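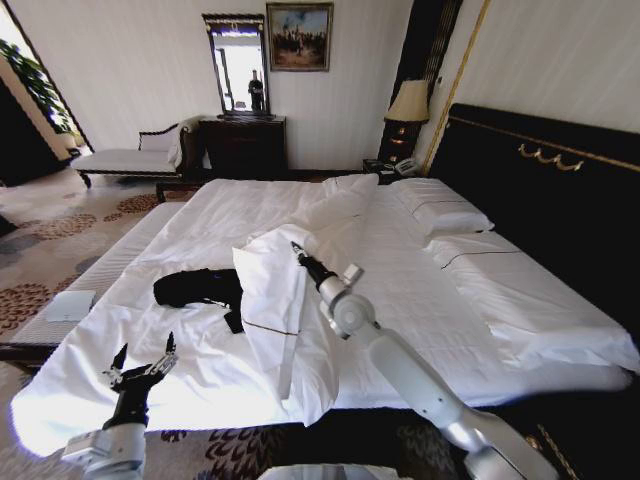
Double bed with white linen, Sopacua House

Sopacua House Guest Rooms
Minutes of the June staff meeting

Present: Lai-ching Kong (chair), Bayu Ismail, Corrado Fontana, Fitriani Harahap (minutes)
Apologies: Ridwan Pasaribu

The meeting opened at 2 pm in the breakfast room.

1. Minutes of the last meeting
Agreed, with one correction. Under item 4 the supplier should read Rorier, not Roller. Roller does the window blinds.

2. Matters arising
The back stair light has been mended. The side gate still sticks and Bayu will plane the bottom edge. The second key for the bicycle store has not been found. Lai-ching will have another cut and will write the number on the hook this time.

3. Linen
Fitriani went through the linen book. Rorier has put up its price for double sheets and now wants a minimum order of 100 pieces. Corrado thought we should take the full order and store half of it in the upstairs cupboard. Lai-ching said the cupboard has been damp since the winter and she would not put new cotton in it until the wall has been looked at. Agreed to get a price from Fostuvness for a smaller order and decide next time. Pillowcases are fine for now. Any that come back from the laundry with marks are to go in the blue bag and be written down, as two sets were charged to us last month that were already stained when they arrived.

4. Breakfast
Corrado reported that most guests come down late and all at once. He would like to start at 9 at weekends and keep the earlier start on working days. Bayu pointed out that walkers often leave before then. Agreed to try the later start for the rest of the month, with a packed breakfast for anyone who asks the evening before. The notice in the hall needs changing. The toaster is to be replaced, cost up to Lai-ching.

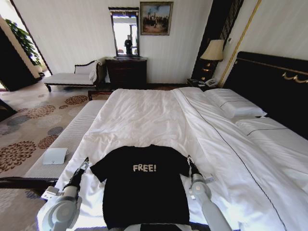
5. Shirts for the street fair
We have a table at the street fair again and need something for people to wear. Last year's pale green shirts had the name and phone number in thin script and could not be read from across the road. Fitriani would like black T-shirts with chunky off-white letters across the upper chest, in the style of the "FREE!" one, and nothing else on the front. Corrado asked where the phone number would go. Agreed: on the back, smaller. Bayu will ask the printer for a price and bring one sample in each size.

6. Money
The float was counted and stands at 763. The claim for the broken basin in the front room has been sent off and there is no answer yet. Receipts for petrol must be handed in by the person who paid.

7. Any other business
Ridwan had sent a note asking to swap his late shifts with Corrado. Corrado is happy with this. A guest has complained about the bins being emptied early. Lai-ching will reply.

Actions
Bayu: side gate, shirt prices
Lai-ching: key, toaster, cupboard wall, reply to guest
Fitriani: Fostuvness price, hall notice

The meeting closed at 3.20 pm. Date of next meeting to be put on the kitchen board.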